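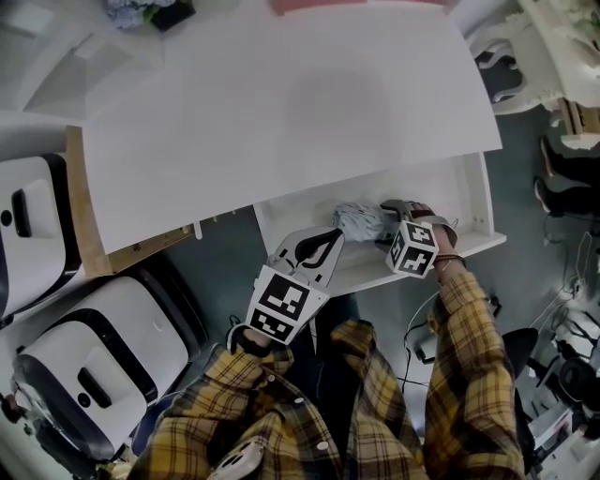

The desk drawer, open.

Spent the month reading Hamel's sermons and I have thoughts. Thread, with apologies to the people who follow me for bread.

Quick background. Hamel was pastor at Brallitz, a river parish with a good organ and bad roads. Before that he taught dogmatics and was thought to be going places. The place he went was Brallitz.

He's remembered, where he's remembered, for one sentence: "I would sooner be corrected by a child than agreed with by a bishop." It's on a tea towel. I have seen the tea towel. It was nine dollars.

Trouble is that people quote the line as if he were a sweet old man who loved children. The sermon it comes from is 50 minutes long and extremely cross, and the child in it is a confirmation student who caught him misquoting Amos.

He'd given the verse wrong from the pulpit. The kid said so at the church door, in front of the kid's own mother, who was mortified. Hamel went home, looked it up, and opened the next sermon with: "Last week I told you something Scripture does not say, and you sat there."

"And you sat there"! That's the bit I'd put on the towel.

The whole rest of the sermon goes after the congregation for letting him get away with it. His view was that a church where the preacher can't be wrong out loud has stopped listening to anything, him included. I find this convincing and would also have hated to be in the second pew.

I'm reading him in the new translation by Babak Khosravi, out from Tratero. It's very good. The old one made him sound like a Victorian uncle addressing a regatta.

Sample from the old one: "It behooves the earnest soul to weigh with candor the ground of its persuasion." Khosravi: "Ask yourself why you believe it. Take your time. I'll wait." I gather the German has something to say for both of them, but I know which one I can read on a bus.

Khosravi's introduction is worth the price too. He thinks Hamel left the university over a footnote, which pleases me more than any crisis of faith could.

The footnote was in a lecture on the dating of a letter everyone in the faculty wanted to be early. Hamel had argued for early himself, in print. Then he read the other side properly, decided they were right, and said so in small type at the bottom of a page.

No scandal followed. He was asked whether the note was strictly needed. He said yes. He was asked again the following term, by someone more senior, over a nicer lunch. By October he was in Brallitz.

I had always been told he gave it all up for the simple life among simple folk. His letters from the first winter are mostly complaints about the stove.

One of them spends three pages on the stove and ends, "The people are kind and argue badly. I shall have to teach them."

So he did. For 14 years he held an evening in the vestry where anyone could come and object to the sermon. There were rules. You had to say back what he'd said, to his satisfaction, before you could tell him it was wrong.

Anyone who has been on this website for longer than an afternoon may want to lie down and imagine that.

Turnout was poor. One entry in his notebook reads, in full: "Rain. The miller. He is right about Jonah."

What the miller was right about we don't know. Hamel didn't write it down. I have lost real sleep over the miller.

OK, the part I wanted to get to. Nandi Lekota has a long essay arguing that we've all got Hamel's idea of truthfulness upside down, and I went in ready to disagree and came out having to rewrite a talk.

The usual reading (mine, until last Thursday's worth of coffee) is that Hamel thinks honesty comes first and faith has to make do with whatever honesty leaves on the table. Brave scholar, shrinking creed, that sort of thing.

Lekota says look at the prayers. Khosravi prints them at the back, where reviewers don't go. In the prayers Hamel never asks to be given the truth. He asks to be able to stand it.

Her case is that he thought telling the truth was something you needed help with, daily, the way you need help with patience. He didn't think scholars were better at it than other people. He'd met scholars.

For Hamel, then, the footnote and the vestry evenings were devotional acts. He'd have filed them next to fasting. I'd been filing them under "academic integrity," a phrase I now can't type without feeling like a student handbook.

There's one prayer I keep going back to: "Let me not be loyal to my last opinion." Eight words. I have a doctorate and could use it on a card in my wallet.

Where I'm still grumbling: Lekota is a bit too quick to let him off the hook about the parish. Truthfulness is a fine thing in a pastor. So is a hospital visit. By the letters, Hamel did the first a lot more gladly than the second.

There's a widow who wrote to ask if her husband was at peace. He sent her a careful account of what could and couldn't be said from the texts. It's scrupulous. It's also, I'm sorry, an awful letter.

To be fair to him he knew. There's a second letter to her, much shorter, which says the first one was written to protect the man who wrote it. Then he says he'll come by with wood. Whether she let him in, the archive doesn't say.

Lekota reads the second letter as him growing up. I read it as him getting caught by himself, which he seems to have done on a weekly basis without it ever getting easier. Maybe those are the same thing. I'll object in the vestry.

Some practical stuff, as people always ask.

Start with the Amos sermon. Then the harvest sermon, which has almost no harvest in it. Skip the Advent series unless you have strong feelings about lamps.

The Tratero edition has a decent index but no map, and you'll want to know where Brallitz is in relation to everything he's annoyed at. Upstream, mostly.

If you're near Brotbridge, the divinity library there has the notebooks on film. The reader in the corner works if you hold the knob. You get them for an afternoon and you'll need it, he wrote small to save paper and then wasted it all on the stove.

I'm told the film collection runs to 3,000 pages. I got through a sad little portion of that and came out talking to myself about millers.

Someone in the replies is asking if Hamel counts as a liberal. Liberals said he was too pious and the pious said he was a liberal, and he complained of both in the same paragraph, so I'd guess he'd like you to say back what he said first.

Someone else is asking if he'd have been good at social media. No. He once took 10 drafts to decline a dinner.

And yes, the tea towel gets the quote wrong. It says "taught by a child." He said corrected. I've written to the shop. They were very nice about it and are keeping the towel as it is, seeing how well it sells.

Correction to a post up there: I called Amos the text for that day and it was only quoted in passing, the reading was from Micah. Thanks to the person who messaged. The rest of you sat there.

Adding one thing before bed. Khosravi says in a note that he changed his mind twice on that "stand it" line, and had "bear it" until the proofs. I tried the prayer both ways out loud in the kitchen and I think he landed on the right one. Arguments for "bear" welcome, rules as above.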